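Setting up a handover between two arms without fooling yourself

Every vendor video makes two-arm handover look like something you switch on. You don't. I have set up our two-arm bench cell three times now, and each time the part that took longest was the part the manual covers in a paragraph. What follows is the order I do it in for small metal fittings. Your arms will differ, so take the values as a place to start.

Before you power anything

Check the bolts on both bases with a torque wrench. I know, the sheet says they were done. Ours said so too, and one had backed off enough that the right arm's calibration drifted for most of May before Heledd Craddock put a wrench on it.

Then look at the cables. Move each arm by hand, brakes released, with a second person supporting it, from home to full reach and back. A cable that is slack at home can pull tight once the elbow folds. Leave a loop at the wrist big enough for the worst pose you plan to use, and tie it loosely. If it tugs on the gripper at any point, redo it now.

Finding the meeting point

Pick a spot over the middle of the table where neither elbow is near straight. The planning software will offer you one. I don't trust it, as it has never once asked me where the cables go.

1. Set both arms to 2 percent speed. Yes, it's boring.
2. Clear your hands from the table and keep one near the stop button.
3. Jog the giving arm to the meeting point with a fitting in its fingers.
4. Bring the taking arm in along a straight line, fingers level with the part.
5. Stop short, and check the alignment from the front, then the side, then overhead.

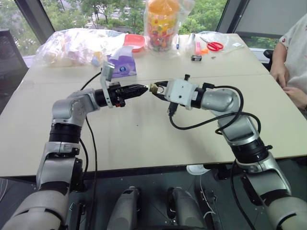
Do the overhead check even when the first two look perfect. Emlyn Hughes skipped it and spent an afternoon blaming the gripper firmware for what was a sideways error.

Once you like the alignment, save the pose on both controllers under the same name. Close the taking gripper at its lowest force and watch the part. If it twists or shifts, your line of approach is off. Raising the force will hide that for a while, and then you'll be picking fittings up off the floor.

Timing the release

The giver should open only after the taker reports a grip. Our controller has a default delay of 200 milliseconds between the two. It may be fine for a foam block. With brass I use about 115 and check again at working speed, a small step at a time.

How long it lasts

The brochure talks about 2000 handovers between calibrations. I'd like to see that bench. Recheck the saved pose after any bump, any gripper swap and any move of the table, and write down what you changed. Junaid Bugti keeps our log in a paper notebook next to the stop button, and it has been more use to me than the software's own history page.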